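Automation and Everyday Work
Handout 14: Can Machines Do the Chores Yet?
Instructor: Vsevolod Zakharchenko

Students should read this handout before the seminar and bring the Stirketum case notes.

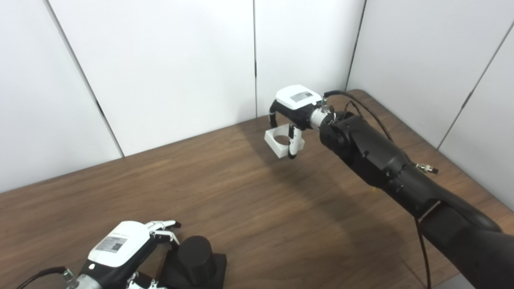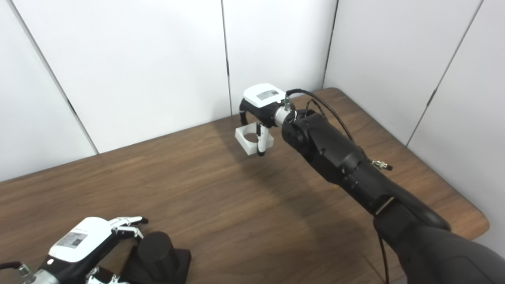

The question of whether a machine can do household or shop-floor chores is usually put too broadly. A machine that repeats one motion 1000 times on a fixed line has met a different standard from one that clears a kitchen counter. For this course, a chore is a task in which the parts may lie anywhere and the worker must find, lift and place them. Holding a part is the easier portion. A square block with a round hole, held above a table by two fingers, must still be turned level and lined up before it can go over an upright cylinder. A person corrects a small tilt by feel; many machines must stop and measure again.

Gisler's rule of thumb, used throughout this unit, is that a chore counts as automated when 52 attempts in a row need no human help. Students will apply it to the Bolter and Hutsuliak cases.

Written answers are limited to one page.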